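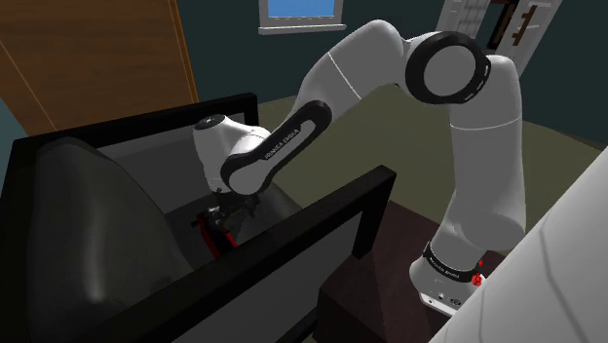 When should the humidifier pad be replaced?
Replace the pad once every heating season, before the unit is started for the first time in the fall. Homes with hard water may need a second pad in March.

Section 4. Seasonal Start-Up of the Honcombe Whole-House Humidifier

This section applies to Honcombe units fitted to a forced-air furnace by a Prosser dealer. Owners of the Sivley portable unit should refer to the separate leaflet supplied with that product.

4.1 Before You Begin

Turn off power to the furnace at the service switch. Close the saddle valve on the water supply line by turning the handle clockwise until it stops. Allow the furnace to cool for 20 minutes.

CAUTION: The edges of the sheet metal duct are sharp. Wear work gloves whenever the cover is removed.

4.2 Replacing the Pad

1. Press the tab at the top of the cover and lift the cover away from the housing.
2. Slide the pad frame straight up and out. Some water may remain in the tray -- keep a towel at hand.
3. Remove the old pad from the frame and discard it. Pads are not washable.
4. Wipe the tray with a cloth dampened in white vinegar. Rinse with clean water.
5. Check that the drain hose is not kinked and that it slopes downward along its full length.
6. Fit the new pad (part number 473) with the painted edge facing up.
7. Return the frame to the housing and press the cover on until the tab clicks.

NOTE: If the painted edge faces down, water will run along one side of the pad only and output will be reduced.

4.3 Restoring Water and Power

1. Open the damper on the bypass duct to the position marked WINTER.
2. Open the saddle valve fully. A partly open valve may leak at the stem.
3. Turn on the furnace at the service switch.
4. Set the wall control to its highest mark and call for heat at the thermostat.
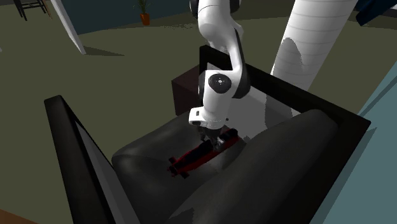
5. Confirm that water reaches the drain hose within a few minutes. A thin, steady stream is normal.
6. Return the wall control to the setting that suits the outdoor temperature, as listed in Section 5.

If no water reaches the drain, close the saddle valve, turn off the power and inspect the small orifice at the solenoid valve outlet. Mineral deposits may be cleared with a wooden toothpick. Do not use a metal pin, as it will enlarge the opening.

CAUTION: Condensation on the inside of windows is a sign that the control is set too high. Lower the setting by one mark and wait a full day before making a further change.

4.4 Service Record

Write the date of each pad change on the label inside the cover. Claims under the Unumham parts warranty require this record, together with the serial number.

Section 4 revised 10 October 2020. Technical contact: Krum Mladenović, Product Support.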